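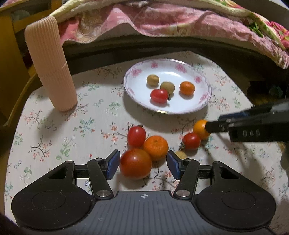

讲稿备注，自己看的版本。总长45分钟，提问另算。开场别放自我介绍页，直接从那个问题讲起。

一、开场

上来先问台下：你们社团的学生，第一次把机器人弄坏是什么时候？等大家笑一会儿，举手的人会很多，点两三位说说。然后讲我们的答案：Botstead社团的孩子入社后头两个月碰不到机械臂，他们手里拿的是夹爪，带握把的那种，手指一扣就开合，和将来装在机械臂末端的那一副是同样的指尖、同样的胶垫。所以他们想弄坏也没什么可弄坏的！（这里别说太满，后面会讲到他们还是弄坏了一根连杆。）

接着说清楚今天讲什么。Etau是我们社团的项目，学生用手持夹爪做示范，录下来，整理好，拿去训练一个小模型，最后让机械臂自己把桌上的水果放到盘子里。听上去很大，拆开看全是小事：谁来示范，谁来记录，什么样的片段算合格，一段录坏了要不要留。我今天想讲的就是这些小事，因为台下大多数老师最后会卡在这些地方，模型那部分网上教程多得很。

语速提醒：开场我总是讲太快，上次在校内试讲，前五分钟说完了十分钟的内容。慢一点，喝口水。

二、Botstead是怎么来的

这一段要短。Buritton的科技活动课以前一直是巡线小车，每年都是巡线小车，我自己带了好几届，闭着眼都能调参数。小车当然好，便宜，上手快，学生第一节课就能看到东西动起来。可是到了第二学期，厉害的学生已经跑得飞快，剩下的学生开始在旁边写作业。我一直想找一个题目，让不会编程的孩子也有真正的活干，而且那份活对结果影响很大。

示范学习正好是这样的题目。模型学得好不好，一大半看示范做得好不好，而示范做得好不好，看的是手。我们社里手最稳的那个女生，入社时一行代码都没写过，她以前学过几年裱花。她录的片段，路径干净，停顿很少，夹的时候不抖。写代码的几个男生头一次排着队去请教一个不写代码的人，我在旁边看得特别高兴！这个故事一定要讲，讲的时候别提她的名字，她自己会害羞。

项目是2022年8月立的项，那时候社里还只有四个人，现在是14个。（如果有人问怎么招的新，答：开放日把夹爪摆出来让大家随便玩，比什么海报都管用。）

Eifion Gough要在这里提一下。他给我们看过最初的方案，回了很长一封信，我把其中一句抄在白板上到现在都没擦：“先让学生把一件小事做很多遍，再谈第二件事。”我当时觉得太保守了，后来发现他是对的，我们头一个月贪多，开了五个任务，一个都没录够。

三、任务怎么定

翻到任务卡那一页。

我们最后只留了一个主任务：桌上散着几样小果子，把它们一个一个放进盘子里。就这样。每次有新老师来参观，都会觉得太简单，然后我请他们拿起夹爪试试，不许用另一只手扶，番茄一碰就滚，三次里总有一次滚到桌边去。试完以后就没有人再说简单了。

为什么选水果，讲三四句就好。形状接近，大小不同，软硬不同，表皮有的滑有的糙。小番茄又滑又硬，夹得轻了它会从指尖里窜出去；橘子皮有点弹性，好夹，可是夹得重了会塌一块；大番茄要把夹爪张得很开，张得不够，指尖就把它往前推。学生自己会总结出这些东西，根本不用我教，他们在本子上写“大番茄像个不肯上车的胖叔叔”，我觉得这句比我写的任何教案都清楚。

还有一个很实际的好处，水果菜场就有，坏了可以换，换了又和原来的长得不一样，数据自然就有了变化。塑料仿真水果我们也用过，轻得多，夹起来手感完全不同，录出来的速度也偏快，后来统一不用了。愿意省事的学校可以先用仿真的练手，正式录的时候换真的。

桌布的问题要展开讲一下，这是我最喜欢的一段。一开始学生都想要一张纯色桌面，背景越干净越好，理由写得头头是道，颜色分得开，模型好认。我没有反对，让他们分成两组，一组用纯色桌面，一组用花桌布。纯色组训练出来的模型，在纯色桌面上表现漂亮极了，换到花桌布上，它伸出去抓布上的花。真的去抓花！指尖在布面上一合一合的，全组笑成一团。花桌布组一开始进展慢，后来反而换什么桌面都还能应付。这一下午比我讲十节“过拟合”都管用，有个初一的孩子后来写周记，标题就叫《它以为那是吃的》。

（停一下，让台下笑完再翻页。）

提醒自己：不要顺势说“背景越复杂越好”，我们没有验证过那么多，只做了那两组对比，而且两组的片段数量也不完全一样。有老师追问就老实说。

四、两只夹爪，两个人

这一节讲双手。

最早的规则是一个人双手各拿一只。后来我们发现年纪小的学生同时管两只手很吃力，右手在夹，左手就忘了，举在半空越抬越高。于是改成可以选：一个人拿两只，或者两个人各拿一只，面对面或者并排坐。改了以后有意思的事情就多了。两个人要商量谁先动，谁让路，要不要出声。我们试过全程不许说话，也试过随便说，最后定下来的办法是出发前说，动起来就不说。因为一边动一边说话，手会跟着嘴停下来，片段里就多出许多没有来由的停顿，模型学到停顿以后也会停，停在半路上发呆，样子很傻。

撞爪是最常见的废片原因。两只夹爪同时去够同一颗果子，指尖碰在一起，一声脆响。我们那根坏掉的连杆就是这么来的，一个男生太想赢了，他把它当成比赛。（开头埋的那句在这里接上。）现在的规矩是桌面分远近，远处那只先走，近处那只等，谁也不许从对方的胳膊底下穿过去。规矩写在任务卡背面，字很大。

换人的节奏：每人连续录不超过一刻钟就换。再长了手会酸，手一酸就会把夹爪往桌上搁，片段里就全是那种磕桌子的动作。学生不承认自己累，尤其是男生，所以要定死时间，由记录员喊停，队长也不能讨价还价。

记录员这个岗位要好好夸一夸。记录员坐在旁边，拿一块夹板，每一段写下编号、谁在操作、桌上摆了什么、有没有掉、有没有撞。没有一个孩子一开始想当记录员，觉得像罚站。后来我改了一个办法，让记录员有权当场判废片，操作的人只能申诉一次。这下大家都抢着当了。权力这东西！

五、什么叫“拿起来了”
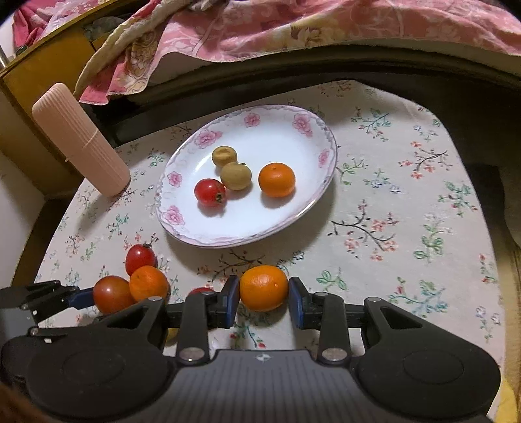
我们社里吵得最凶的一次，吵的是一个动词。任务卡上写“拿起”，可是到底什么时候算拿起，记录员和操作员各有各的说法。有人说指尖夹住就算，有人说必须抬到盘子那么高，还有一派主张要稳稳地悬住，数三下。我让他们把一段录像定住慢慢看：橘子被两边的蓝色胶垫挤着，只比桌面高出那么一点点，番茄还挨在它后面。这一刻到底给不给标“已拿起”？全社投票，结果几乎对半开，谁也说服不了谁。最后是一个平时不怎么开口的女生提出来，别问它够不够高，问它底下有没有空。只要果子和桌面之间看得见空隙，而且两边的胶垫都还贴着，就标上；看不清就标“待定”，换一个人再看。大家一下子就安静了，规则当场写进了Etau的标注手册，到现在一个字都没改过。

讲完这段可以加一句给老师们听的：标注规则请一定让学生自己吵出来。我试过提前写好一份发下去，整整齐齐两页纸，他们照着标，标完两个人一对，差得一塌糊涂，原因是他们根本没往脑子里去。自己吵出来的那几条，没人去背，人人都记得。

现在手册里的标注词一共五个：靠近、夹住、拿起、移过去、松开。原来还有一个“瞄准”，删掉了，没人说得清瞄准什么时候开始。如果时间够，请台下老师两两一组，拿桌上的笔帽当果子，一人做一人喊标注词，喊的人会马上发现“夹住”和“拿起”之间有多模糊。这个互动大概需要几分钟，场面会有点吵，没关系，吵得越凶越好。

“松开”也有讲究，这里补两句。放进盘子的时候，学生喜欢离着老远就松手，让果子掉下去，听个响，又快又痛快。果子掉到瓷盘里会弹，会滚，有时候把别的果子撞出盘子。我们后来要求先碰到盘面再松。学生问，那机器人怎么知道碰到了？好问题！手持的时候是手感觉到的，画面里可看不见手的感觉，只能看见果子不再往下走了。这一问引出了后面整整两次活动课，讲什么信息在录像里有，什么信息在录像里没有。有条件的学校可以试着让学生戴着耳塞、闭上一只眼睛去做同样的动作，体会一下自己平时用了多少没录下来的东西。

六、录得多，还是录得好

数字放在这一节，其他地方少报数字，台下记不住。

第一个学期我们录了大约700段，兴奋得不得了，在走廊里贴了一张计数表，每天往上画。等到坐下来清理，按标注手册一段一段过，留下来能用的是246段。第一次看到这个结果，孩子们的脸都垮了，有个男生说那我们白干了三分之二嘛。我当时也有点难受，不过这件事我现在愿意大声讲，因为它是整个项目里最好的一课。

废片都废在哪里，我们让学生自己统计，他们做了一面墙的便签。最多的一类是开头没归位，夹爪从不知什么地方冒出来，也不知道上一段结束了没有。第二类是手挡住了。第三类是录到一半有人把果子直接用手摆回去，果子掉了，顺手一捡，太自然了，谁都会这么干，可是在片段里就成了一颗番茄自己飞回桌上。还有一类很少，但是我特别喜欢，便签上写的是“太完美了，不像人”，有个学生练得太熟，同一个动作重复了好多遍，几乎一模一样，果子的位置也一模一样。那位同学很不服气，说凭什么做得好也要废。后来大家商量，留下几段，其余的请他换着位置重录。

摆放的随机性，我们的办法土得很：出发前由一个背对桌子的同学说几个方向，左前、右后、靠近盘子，另一个同学照着摆。盘子也要动，不能总在正中间。最早我们的盘子底下用铅笔画了个圈，每次都放回圈里，模型后来压根不看盘子，只往那个位置去。发现这件事的是两个初二的学生，他们恶作剧把盘子挪开了一大截，机械臂照样走到老地方，很郑重地把番茄放在了光桌布上。恶作剧也是一种测试，我当场给他们俩加了分。

失败的片段要不要留，这个话题台下一定有人关心。我们的做法是分开放。掉了又捡回来的，如果是用夹爪捡的，留，而且单独归一个文件夹，叫“救回来了”。模型看过这些以后，掉了东西会再去试一次，看过和没看过的差别，学生肉眼就能看出来。用手捡的一律不要。这里可以讲讲“救回来了”文件夹成了社里的荣誉榜，谁的片段进去了，谁那天就特别得意，掉东西从丢脸变成了有机会进文件夹。有人开始故意掉，后来又立了一条规矩管这个。

七、分工表

这一页直接给表，边讲边展开，每个岗位两三句话。

操作员：手稳，不急，肯重来。每次活动轮换，谁都要当，包括我。我录的片段合格率在全社倒数，孩子们把这件事写在了白板的右上角，今天来之前我拍了一眼，还在。

记录员：刚才讲过了，有判废片的权力。

摆台员：负责果子、盘子、桌布的摆放和更换，还有光线。别小看光线，盘子是亮面的，窗帘拉开一半，盘面上就是一大片反光，小果子放在反光里几乎认不出边缘。摆台员每次活动开始先绕桌子走一圈，蹲下来看。他们学会看光以后，手机照片都拍得好多了，家长跟我说的。

标注员：两人一组，各标各的，标完再对。对不上的地方拿到每次活动最后十分钟公开讨论。

程序组：把片段整理成统一格式，训练，看结果。程序组的孩子一开始有点看不起别的岗位，后来因为时间戳对不齐，两路录像差了一小截，左手已经松开，右手那边还没开始动，他们查了好几天。最后是记录员翻夹板，发现出问题的那些段全是在换电池之后录的。从那以后程序组每次开会都要请一位记录员列席，是他们自己提的。

维护员：胶垫要擦，螺丝要查。胶垫沾了番茄汁会打滑，擦干净以后一夹就住。维护员手上有一张检查表，开场查一遍，收场查一遍，螺丝松没松，两根手指合起来齐不齐，中间留不留缝。夹爪合不齐，录下来的开合宽度就不准，这一条我们吃过亏，有一批片段全是歪着夹的，最后只好整批放弃。

要说明：小社团可以一人兼几个岗，我们四个人的时候也是这么过来的。唯一不建议合并的是操作员和记录员，自己给自己判片，手会软。

八、上机械臂的那天

这一段放慢，情绪上来一点，但是别煽情。

第一次真正把模型放上去跑，全社都来了，连已经退社的一个孩子也来了。机械臂动起来，很慢，指尖往橘子那边走，走到跟前停住，抖了一下，合上，空的。夹在了橘子前面一点。然后它很认真地抬起来，移到盘子上方，松开，什么也没有放下去。它把整套动作做完了，就差一个橘子。全场安静了大概一口气的工夫，然后爆笑，有人鼓掌，有人喊“看不见的橘子”。这个词后来成了社里的黑话，谁交作业忘了带附件，就说他交了个看不见的橘子。

接着讲怎么查的。程序组先怀疑模型，调了一个下午的参数，没有起色。维护员去量了夹爪的安装位置，发现装到机械臂上以后，指尖比手持的时候往前多伸出一小段，正好差在那里。垫片一加，再跑，夹住了！橘子放进盘子的时候，那位学裱花的女生跳起来，把椅子带翻了。我说实话，我嗓子都喊哑了，第二天上课是用麦克风上的。

成功率我今天不报。学生说还没有按正经的办法测过，测试摆位是他们自己挑的，挑的时候难免手下留情，拿出来讲不合适。我尊重他们的意见。他们正在做一份测试方案，摆位由外校的同学来出，我们自己事先不看。

九、10月的比赛

10月在Baranauskienė厅有一场桌面操作的交流赛，我们报了名。题目大意是现场给一批没见过的果蔬和一个没见过的容器，给每队一段准备时间，可以现场补录示范，然后让机械臂跑。没见过的容器，这个题目出得真好，我第一次读到的时候拍了桌子。

学生的备战计划是他们自己写的，我念几条给大家听：每周换一块桌布；每人从家里带一样“别人想不到的圆东西”；盘子、碗、筐轮着来；每次活动留一段时间做“突袭”，由一个同学偷偷改一处摆设，看模型上不上当。最后一条写着“老师不许操作”，后面画了三个感叹号。

目前最头疼的是龙眼、小金橘那样个头很小的。夹爪合到快要碰上了才夹得住，稍微偏一点就从指缝里滑走，滑走还带滚，滚得飞快。学生想了两种办法，一种是先用一只夹爪挡在后面，另一只再夹，这就用上双手了；另一种是从上往下罩，不从旁边夹。两派正在比，支持“挡一下”的人多些，因为看起来像打台球，帅。我个人也偏向这一派，不过在社里没敢说，一说他们就会看我的脸色。

十、如果你想在自己的学校做

给老师们的实用建议，这一页他们会拍照，翻页慢一点。

从一只夹爪、一张桌子、一个盘子开始，够用了。第一学期别想机械臂，把录和标做扎实，期末拿一百来段像样的片段出来展示，家长也看得懂，孩子夹起来，放进去，就是这么直观。有机械臂的学校，先别拆箱。

时间安排，我们是每周一次活动，两节连上。前二十分钟摆台和检查，中间录，最后留出时间讨论和收拾。收拾一定要算进去，番茄破了的话很难擦，尤其是籽。

水果的处理：录过的不吃，夹过很多遍的表皮都有伤。另外备一份干净的，活动结束时吃，分开放，贴好标签。有过敏的孩子要提前问清楚，橘子皮的油有的人碰了手会痒，我们有一位操作员就是这样，他录的时候只管番茄，后来成了全社的番茄专家。

隐私方面：夹爪那一路录像容易扫到人和周围的东西，开始前跟学生和家长讲清楚录什么、存在哪里、谁能看。我们规定每段录完以后当天就过一遍，拍到人脸的当场删。学生一开始嫌麻烦，后来过片成了最热闹的环节，大家挤在一起看谁又把夹爪举到了天花板。

本子要留着。我们每人有一本纸质的活动记录，画图也行，抱怨也行。期末翻出来，写得最好的往往是中间几周，项目最不顺的时候。那一页“胖叔叔”就是在那几周写的。

十一、可能会问的

经费：夹爪是第一大项，水果出乎意料地是长期的一大项，因为每周都要换。桌布和盘子几乎没有花钱，都是大家从家里拿来的旧东西，花色越杂我们越高兴。具体金额会后单独说，每个学校的采购渠道不一样，台上报了容易误会。

小学能不能做：能做录和标，五年级以上没有问题，再小的孩子手掌握不住，可以两只手捧着一只来。别让他们连续做太久。

不会编程的老师能不能带：能。我自己的程序水平现在在社里排不进前五，训练那部分是高年级的学生带着低年级做的，我负责不让他们通宵。需要有一个能问的人，隔一阵子帮忙看一眼就够，我们有Eifion Gough，你们那里也许是某位家长，或者附近大学的学生。

学生吵起来怎么办：让他们吵，给一个结束时间，到点投票，结果写进手册，下一次活动之前不许翻案。想翻案的，带着片段来。

数据能不能共享：正在整理。246段里有一些还要再过一遍隐私，整理好以后愿意和别的学校换着用，尤其想要不一样的桌子和不一样的盘子。有兴趣的老师会后来找我，名单放在门口桌上，写学校名和一个联系方式就行。

和真正的科研差多远：照实说，差得远，片段少，测试也还不严格。可是学生遇到的问题和大人遇到的是同一类，他们知道这一点以后特别来劲，有两个孩子开始自己查英文论文，查到一半来问我“消融实验”是不是和医院有关系。

结束动作：请台下想试的老师上来，两只夹爪、一盘果子已经摆在侧面的桌子上，排队，每人一次机会，掉了要用夹爪自己捡回来。我来当记录员，带夹板，判废片绝不手软。备用胶垫在黑色工具包外侧的口袋里，上台前再摸一遍，确认带了。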